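Last updated: Nov 22, 2018

1/ Spent the week on the pregrasp planner for the two-arm robot in the sim kitchen. Thread on what changed and what is still wrong, mostly so Jytte Thygesen can stop asking me in the hallway.

2/ Setup first. Base parked off the short end of the L counter, left arm over the stone, right arm held up with the fingers open. Views are from the robot's own side, roll left in.

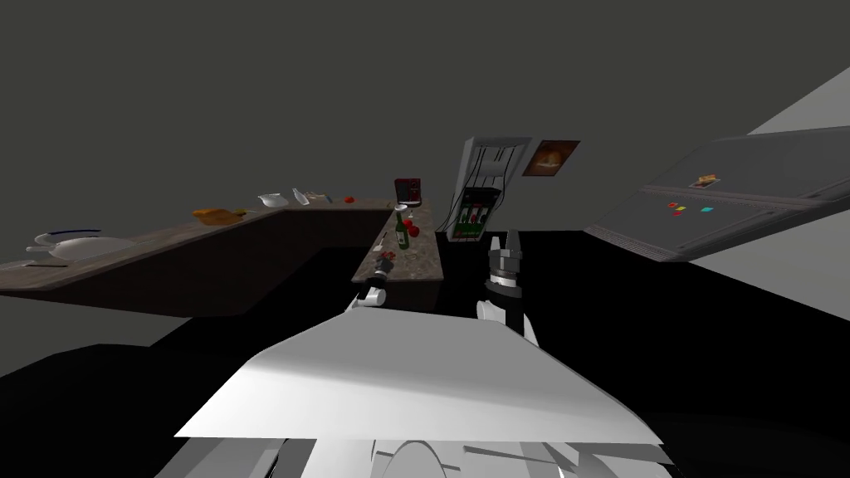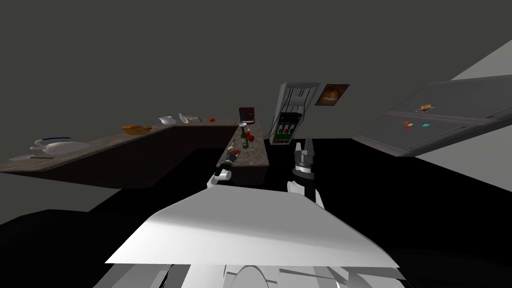
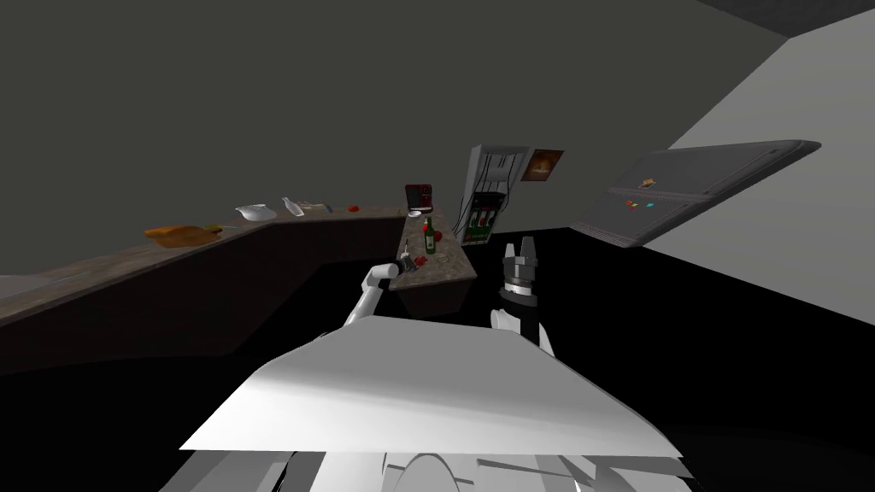
Sim kitchen, left arm at the short end of the counter, right gripper up and open in all three.

3/ The roll is what the planner gets. We used to level the view before detection and then push poses back through the inverse. Two transforms, two places to get the sign wrong. Now detection runs on the raw view and there is one transform to base frame, applied once.

4/ Old bug, for the record: the leveling step took its angle from the previous tick. With the base still, no difference. With the base turning, every target slid sideways and the arm chased it.

5/ Planner is Rimden, our fork. Sampling in joint space, 4 seeds per target, first valid path wins, then a shortcut pass. Collision checks against the counter use a box. Checks against bottles and glasses use a capsule — the box version refused any approach near the green bottle.

6/ Ran 386 pregrasp queries overnight on the new build. 30 came back with no path. I went through those by hand and most are the same thing: elbow against the cabinet face under the counter when the target is close to the near edge.

7/ Fix for that is dull. Raise the elbow first, then extend. I added it as a bias on the seed, so the planner can still ignore it if the space above is blocked.

8/ Right arm: it is parked, not planned. Holding it vertical keeps it out of the left arm's workspace but puts the gripper in the right side of the view, where it hides part of the background. The self-filter masks it using joint state. Mask is padded, so anything just behind the fingers is dropped too. Known, not fixed.

9/ Two apples next to a bottle is a good test, by the way. The clustering in Biltano merges them into one lump if the depth threshold is loose. If it is tight, the bottle loses its neck. I settled on a per-class threshold and I don't love it.

10/ Timeout per query is 90 ms. Past that the controller holds position and asks again. Bravo (the controller) used to coast on the last velocity command instead. Please update if you are on an older build.

11/ Still open: wrist flips between two IK solutions when the target is straight below the gripper. A cost on joint distance helps. It doesn't remove it.

12/ Config and logs are in the Astton tooling repo, under pregrasp. If you rerun, set the seed in the config file. The command line flag is parsed and then dropped, and I haven't found where.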